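Plostcombe Garment Reuse Program
Progress report to Serkida, second reporting period
Prepared by Hilde Van der Linden
Status as of 9th March

1. Scope of this report

The grant covers the sorting, repair and return to use of clothes hangers and small closet hardware received with donated garments at the Plostcombe site. This report covers the hanger bench only. Garment intake and the Rostami store fit-out are reported separately and share no budget lines with the work described below.

The period had four planned items:

Complete a grading procedure for plastic hangers.
Set up a bench for grading and basket loading.
Clear the backlog left over from the previous period.
Agree a return format with Hodine, the receiving store.

The first two are complete. The third is partly complete. The fourth is open and is discussed in section 5.

2. Grading procedure

The procedure was drafted by Noel Soriano and revised twice after bench trials. The current version is revision C. It applies to molded plastic hangers with a fixed hook. Wire hangers, padded hangers and clamp-type trouser hangers are set aside at intake and do not reach the bench.

Each hanger is laid flat and checked in a fixed order: hook, neck, both shoulders, lower bar, then any notches, pegs or clips along the lower bar. It is then turned over and the check is repeated. A hanger that rocks when pressed at one shoulder is treated as warped and goes to grade 2. A crack anywhere at the neck sends it directly to scrap, whatever the condition of the remainder.

Grades are as follows.

Grade 1: no cracks, no warp, all notches and pegs present. Returned to the store.
Grade 2: minor warp or one damaged notch. Used for back-room storage only.
Scrap: cracked neck or hook, broken bar, or sharp edge. Sent for plastic recycling.

Revision B had a further grade for discolored hangers. It was withdrawn. Graders could not apply it consistently under different lighting, and Hodine confirmed in writing that color variation within light gray stock is acceptable on its rails.

3. Bench setup

The bench is a white table. A plain light surface was specified in the original plan so that cracks and missing pegs would be easier to see. A sheet of white foam board is laid on the table for grading. It stops hangers sliding during the press test and can be lifted off for cleaning.

Graded stock goes into rectangular baskets. Plastic crates were tried first and rejected. Their straight ribbed sides caught the hooks, and hangers had to be worked free one at a time. The baskets also have handle slots, and a loaded basket can be moved to the shelf by one person.

Loading order matters more than was expected in the plan. Hangers dropped in at random interlock at the hook and the lower bar, and separating them at the store takes longer than grading them did. Revision C therefore requires hangers to be placed diagonally with all hooks toward the same corner. The first hanger sets the direction for the rest of the basket.

The bench layout is shown in the three views that follow, with gray stock in the second and third.

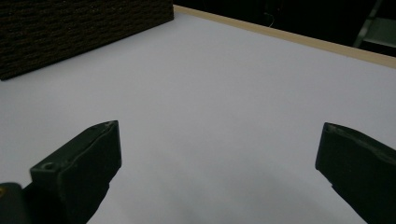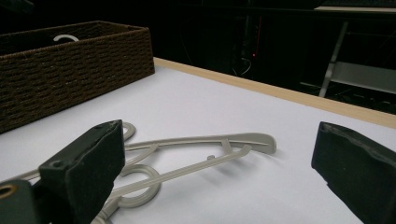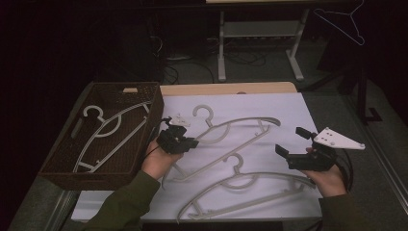

Gilang Kwok, on reading the draft of this section, asked that the loading rule also state what happens when a basket is part full at the end of a session. The direction is easily lost if a second grader takes over, and Kwok's preference was for part-full baskets to be finished by the person who started them or else emptied and reloaded. Farhad Ahmadpour did not support emptying. His comment was that the first hanger remains visible at the corner until the basket is well filled, and that a grader who looks before loading will follow it. The procedure has been left as it is for now, with a note added at step 9 telling the incoming grader to check the hook corner before placing anything.

4. Results for the period

4.1 Throughput

The procedure was tested on a controlled batch of 103 light gray plastic hangers drawn from the backlog. Of these, 79 were placed in grade 1 and 12 in grade 2. The remainder went to scrap. The batch was graded once by Soriano and again by Ahmadpour without sight of the first result. The two disagreed on 2 hangers, both on the boundary between grade 1 and grade 2, and both were resolved as grade 2.

The grade 1 share is adequate for the purposes of the grant. It should not be read as typical of the full backlog. The batch was drawn from the most recent donations, and older stock is expected to contain more brittle plastic.

4.2 Causes of rejection

Most scrap in the batch failed at the neck. Damage at the hook was less common. The remaining failures were broken lower bars, usually next to a cross piece. Failures of this last type are hard to see from the front when the broken ends still line up. They are found by pressing lightly at the middle of the bar, and this press was added to the procedure in revision C.

Missing pegs were the main reason for grade 2. A missing peg does not affect strength, but straps slip on the rail and Hodine has asked not to receive such stock.

4.3 Cleaning

Cleaning is done after grading so that no time is spent on scrap. Grade 1 hangers are wiped with a damp cloth and left to dry on a rack before loading. Adhesive size markers are removed by hand. Solvent was tested on scrap pieces and left a dull patch on the plastic, and it is not used.

4.4 Backlog

The backlog of gray stock is cleared for the front storage bay. The rear bay has not been started. It holds mixed colors and a quantity of hangers still tied in bundles, and it will need a separate intake sort before anything reaches the bench.

5. Open issues

Return format. Hodine would like hangers delivered on rails. The project budget assumes baskets. Rail delivery would remove the interlocking problem but needs more vehicle space and a supply of rails that travel both ways. Ionuț Crăciun has requested dimensions for the store's receiving area and a decision is expected once these are received. Until then, basket delivery continues.

Basket wear. The baskets are holding up on the sides. Wear is concentrated at the rim near the handle slots, where hooks are drawn across the weave. A cloth rim cover has been proposed. It would cost little, but it would also cover part of the slot, and a trial is needed before any are purchased.

Lighting. Fine cracks at the neck are easiest to see with light from one side. Overhead light alone tends to hide them. A movable lamp at the left end of the bench is under consideration. This can be met from the existing equipment line and no additional funds are requested.

Foam board. The sheet marks where hooks are pressed into it, and the press test becomes less reliable as the surface becomes uneven. Replacement at the start of each batch is proposed. The cost is within the consumables line.

6. Budget position

Spending is within the approved total. The consumables line is ahead of plan because of the baskets, which were charged there instead of to equipment. We ask Serkida to confirm whether this should be corrected in the current period or carried as a note to the final account. The transport line is underspent pending the decision on return format. No transfer between lines is requested.

7. Changes to the plan

One change is requested. The plan requires all grade 2 stock to be offered to outside users before it is used for back-room storage. In practice the quantities are too small to interest an outside user, and holding them takes up shelf space needed for grade 1 baskets. We propose to place grade 2 stock in back-room use directly and to report the quantity at the end of each period.

8. Work for the next period

Intake sort of the rear bay, including untying and removal of wire hangers.
Second controlled batch, drawn from older stock, graded twice as before.
Rim cover trial on one basket.
Side lamp trial at the bench.
Decision on basket or rail delivery with Hodine.
Revision D of the procedure, if the older stock shows failure types not covered in revision C.

The intake sort will be led by Crăciun. Soriano and Ahmadpour remain on the bench. Kwok will keep the batch records and will issue the sheets for the second controlled batch before grading begins. Copies of the revision C procedure and the completed batch sheets are held at Plostcombe and can be sent on request.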